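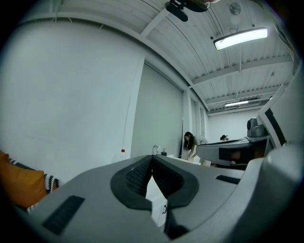

Words by Maeve Ó Conaill

The bathroom counter is where good intentions go to get toothpaste on them. Mine at home in Claltville holds a candle I've never lit and a razor of uncertain ownership. So when Senan Ó Flaithearta, who has spent most of his working life fitting vanities for Costello, offered to teach me how to clear one, I went along with a notebook and a bad attitude.

Senan's view is that a counter has room for whatever you touch before breakfast. Soap, a cup, something to dry your hands on. Everything else is a lodger and ought to be paying rent. 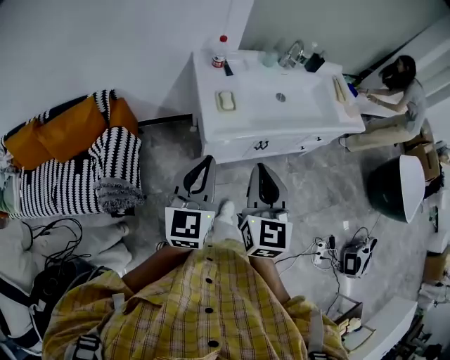 What stays

Soap in a holder stays, so long as the holder gets rinsed now and then. A bottle with a red cap may stay if it's in use. Phones, remotes and other small black objects go elsewhere, preferably before they meet the basin.

I asked about the tap. Senan wiped his own with a dry cloth and looked at me as if I'd asked about breathing. Chrome shows everything, he said, and a pump bottle beside it will leave a ring unless you lift it.

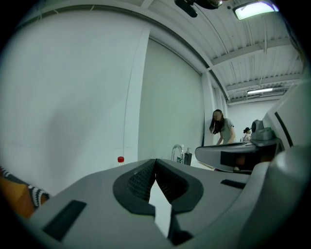 My trouble has always been the lifting. I clean round things, like a man mowing round a parked car. The cure is dull: take the lot off, wipe the counter from back to front, and put back only what you'd miss.

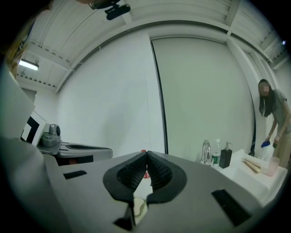 Cloths want folding and stacking, and the cup wants to live at one end where an elbow won't find it. I did mine in September, before eight in the morning. The candle is now in the hall, still unlit.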